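10th October

So I finally got the hang of driving both arms at once! We're teaching the Clotico pair to wipe a whiteboard, and my job is to steer them through it, over and over, with a hand controller for each side.
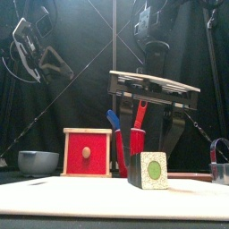
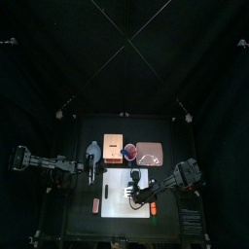

My count for the task is 218 good runs, and the goal is 392 before we train again. In April I could barely get through 30 in a day without my shoulders locking up. Now I put on some music, lower the chair and just go.

The biggest thing I've learned is to slow down at the moment of contact. If I rush, the robot copies the rush - and it copies every nervous little wiggle too. I also stopped throwing away the runs where I miss the grab and have to try again. Those turned out to be gold, at least with the Trekbridge software we use for training. The last version we trained would miss, back up and have another go, and I may have cheered out loud.

Still working on the left hand (I'm very right-handed, and it shows). My plan for next week is 100 runs where the left arm does more than hover around looking useful. After that we move on to drawers, and I can't wait - pulling something open with a controller feels so weird and so good. More when I get there!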